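Mirkusar Site Care — monthly maintenance plan for small websites

Plan code: 2518
Price: 142 per month, billed every month
Setup: none for sites already hosted with us

What is Site Care?

Your website is finished and online, and now somebody must look after it. Site Care is our plan for owners who do not want to learn about updates, backups and certificates. You pay one price each month and we keep the site in good order. The plan works with any site up to 700 pages, also if it was built by another company.

What you receive every month

Updates of the content system and of all plugins we support
A backup each night, kept for 30 days on a second server
Renewal of the security certificate
Check of broken links and contact forms
Two hours of small changes, for example new opening times, new prices or a changed picture

Hours which you do not use in one month move to the next month, but only one time. After this they are lost. Larger work, like a new shop section or a second language, is quoted separately and we start only when you have accepted the quote in writing.

How to send us a change

Write to the support desk from the e-mail address that is registered on your account. Please put the page address in the first line and the new text below it. Requests which arrive before 3 p.m. are normally done on the next working day. Pictures can be attached to the same message — we resize them for you.

Moving from another host

We move sites from Natetti and Seltia servers without charge. For other hosts there is a single fee of 542, and this includes the transfer of up to ten mailboxes. Your old site stays online until you have checked the new copy and told us it is correct. 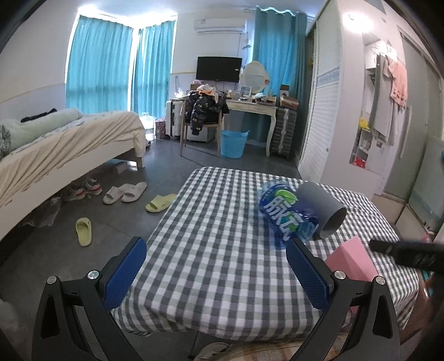 Hyun wrote to us that the move itself was easy, but the mailboxes needed one day more than promised, and that a short message in the evening would have helped. We now send a status mail at 6 p.m. on each day of a transfer.

Ending the plan

There is no minimum term. Tell us before the end of the month and the plan stops with that month. You receive a full copy of the files and the database, and the domain name stays registered in your name.

Not included: advertising campaigns, writing of long texts, repair of custom code from third parties.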